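Rule Nine
By Dayana Ocampo
December

The standard at Clisgate had 78 clauses, and Citlali Bermúdez trusted four of them. Clause nine said a house robot must pass 2000 runs in a simulated home before it met a real one.

"Whose home?" she asked.

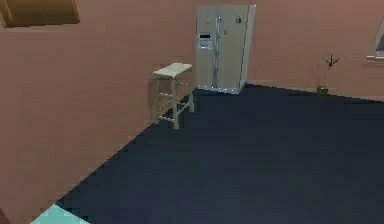 "A typical one," said Arboleda, who had written the clause. He had three rooms and a clean record — 216 runs without a bump. He wanted her name on the form by four.

She didn't sign. Her mother's flat in Wivham had a cat, a loose rug and post all over the hall. 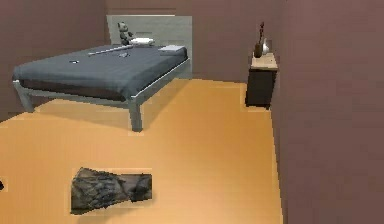 Arboleda said the rooms were hard enough. He talked about margins and stopping distance until his tea went cold. Citlali looked at the teddy bear at the head of the bed, and at the blanket lying without a crease, and asked who had slept there.

"It's a test, Citlali."

"Then it should be able to fail."

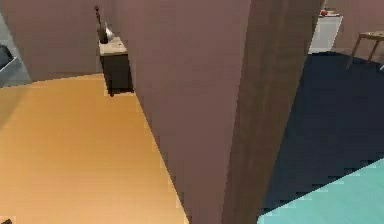 Page 70

He gave her the pen anyway. She turned the form over and wrote on the back: one cat, one rug, one person aged eighty who moves the chairs.

"That isn't a clause," he said.

"Number it," she said, and went to find her coat.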